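Members' Bulletin: Coolant Management in Small Turning Shops

The spring survey of member firms drew 632 replies, most of them from shops running sliding-head lathes and small turning centres. Coolant care was the subject raised most often in the comments, ahead of tooling costs and recruitment.

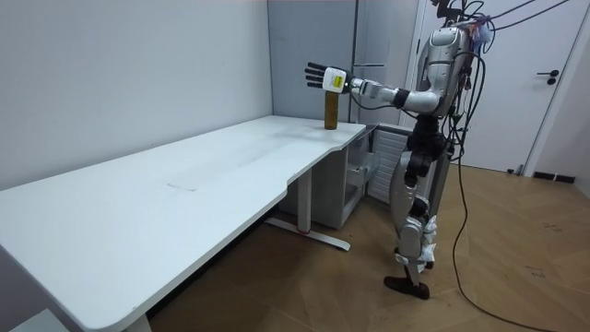 Of the shops that replied, 70 per cent check concentration at least once a week. Far fewer keep a written record of the readings. Kosard, which turns brass and stainless fittings, began logging each sump in May and now replaces fluid according to the log. The firm has made its record sheet available to other members.

Members are reminded that a refractometer should be set to zero with the same water used for mixing. Tramp oil should be skimmed before a reading is taken.

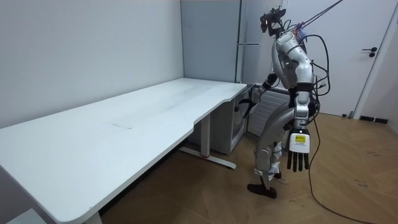

A white desk, with the robot's hand held over its near edge.

MEMBER SERVICES
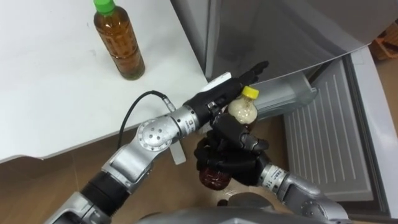
Training and Events

The half-day course on fluid maintenance will be repeated at the Prutport training centre, starting at 10 am. It covers mixing, testing and disposal. Places are open to setters, operators and supervisors, and firms may send more than one person. Applications should be made through the members' office.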